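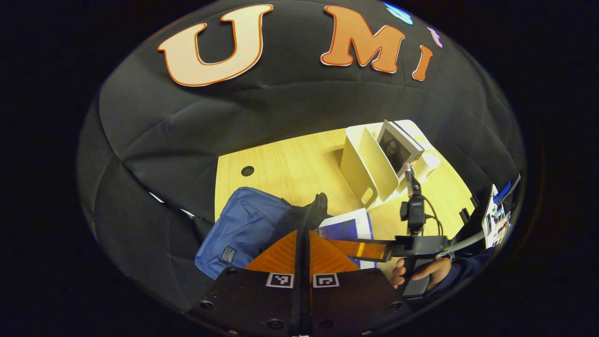
Is the Drurard worth the extra money over the Szabo for a hand-held gripper? At the moment I can't say it is, and I don't think the numbers going around this list say so either.

Yamuna Unnithan wrote:
> We finished the comparison at Jurnum before the break. Same operators,
> same tasks, 815 demonstrations in all. The Drurard fingers came out
> ahead on nearly everything, and the Erkholm camera held tracking
> better than what we had before. I would tell anybody starting in
> January to buy the Drurard and not look back.

Yamuna, thanks for writing it up, but I have trouble with several parts of this.

First, you changed the camera and the fingers in the same week. If the Erkholm tracks better, then more of your takes survive the filter, and the fingers get credit for it. Did you run even one day of Szabo fingers with the Erkholm on top? Without that I don't know what I'm reading.

Second, "same operators" means 2 people. By the time they picked up the Drurard they had already done every task with the Szabo. I'd expect anyone to get faster over 815 takes with a pair of salad tongs.

Third, wear. Soft fingers are lovely when they are new. Ours started to creep at the tip after 6 weeks, and the opening width we calibrated on day one was no longer the width we had. The markers on the base read fine the whole time, so the log looked clean and the data was off. The vendor page says nothing about this. Neither does your message.

I also don't see the cable mentioned. On our unit a stiff camera cable pulls at the wrist enough that people change their grip, and it shows up in the trajectories. Which side does yours come out of, and did you tie it down?

None of this means the Drurard is bad. We have 2 on loan and I'll run them with the camera left alone and the order of the tools shuffled. If someone has Szabo fingers with real hours on them and would part with a set, write to me off list. Please don't send new ones, I have plenty.

Lucinda Fitzsimmons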